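Multi-finger hand or parallel gripper for tabletop work?
Robot Arms and End Effectors > Grippers

stekus_bench
Posted 25 July 2025
We have two arms over one table and have to settle on end effectors before the next order goes in. At the moment both sides have multi-finger hands. The other choice is the Drenside parallel gripper, which I've used before on a single arm and got on well with. Budget is 4000 for the pair, including adapter plates, so I can't buy both and see.

The work is ordinary household stuff: cans, pouches, squeeze bottles, small boxes, a notebook, a bowl with a spoon in it. Nothing heavy. What varies is the height. A can is easy for anything. A flat pouch or a closed box lying on the table is where I start to have doubts about the hands, as the fingers have to come in low and curl under the thing. 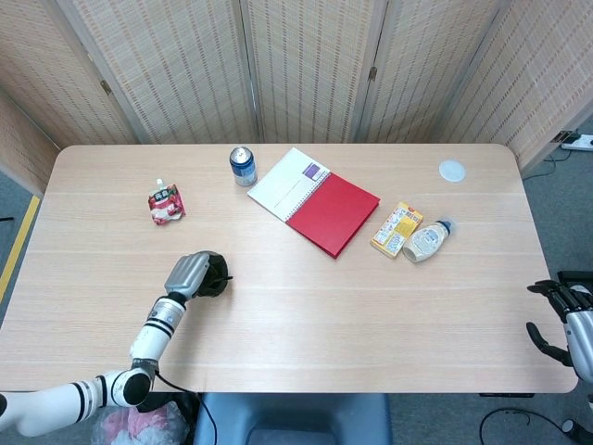

The other point against the hands is how much they hide. When the fingers close, the head camera loses most of the object and the policy is left guessing from the wrist angle. With the parallel gripper I could at least see both sides of what was being held.

Anyone run both on the same set of objects?

ellow_road
I have, last January. Same objects, same arm, 200 attempts with each. The parallel gripper did better on boxes and bottles, and the hand did better on anything with a handle or an odd shape. On cans there was nothing in it.

If your list is mostly what you wrote above I would get the parallel gripper and spend what's left on a decent wrist camera.

tinplate
Disagree. You can get a parallel gripper to pick up nearly anything on a table, but then you have to do something with it. Try taking a spoon out of a bowl and stirring with it. Two flat pads let the handle turn as soon as the spoon touches the side. We put rubber on ours, then a V groove, then thicker rubber, and it still turned.

ellow_road
What width were your pads? Ours were 19 mm with a shallow groove and the spoon stayed put.

tinplate
Narrower than that. I'll accept wider pads would help. They would also stop you getting in between two things lying close together, so you pay for it somewhere.

stekus_bench
That second point matters to me. I don't want to space everything out just so the gripper fits. The box and the bottle nearly touch in our current layout and I'd like to keep it that way.
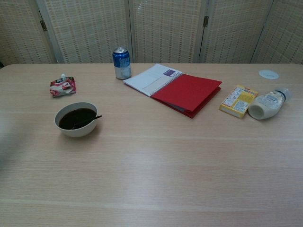

The bowl is the item I'd drop last. Liquid in it means the approach has to be slow and level, and any bump shows up straight away. If the parallel gripper can only manage the spoon from one direction then half the start positions are no use to me.

ellow_road
Fair enough. For a bottle on its side next to a box, come in from above with the jaws across the body of the bottle, not along it. You need finger clearance on the box side though. If there's no gap, push the bottle with one closed jaw first and then grasp. It adds a step but it's dependable.

mplate_k
Has anybody mentioned repair? We ran hands for 3000 cycles and had two tendons go, both on the index finger. Each time it was a morning's work plus waiting for the part. In the same period the parallel gripper needed new pads and that was all. If you are collecting every day it adds up.

tinplate
Which hand?

mplate_k
The Bautista, older version. I'm told the newer one has the tendon routed differently. Haven't tried it.

tinplate
It has. We've got the newer one and no breakages so far, but we haven't done as many cycles as you.

drawbar
Why do they have to match? You've got two arms. Put the parallel gripper on one and keep a hand on the other. Hand does the spoon, gripper does boxes and cans.

stekus_bench
I did think about it. The trouble is that each side has to be able to reach its own objects, so I'd be limiting what can go left and what can go right. It also means two action spaces and two lots of calibration.

drawbar
Two lots of calibration is an afternoon. The action space is more of a nuisance, I'll give you that. I'd still take it over a pair of grippers that can't stir.

ellow_road
I'd be against mixing. We did it for a while and every time someone changed the layout we had to work out which arm could do what. Pick one.

stekus_bench
Right, for now I'm going to borrow one Drenside and fit it on the left with the wider pads. If it manages the spoon from most directions I'll order the second. If not, the hands stay and I'll keep spare tendons in the drawer. @ellow_road could you post the drawing for your 19 mm pads, with the groove depth?

ellow_road
Will do, it's on the other computer. The groove is shallow enough that you can file it by hand if you haven't got access to a mill.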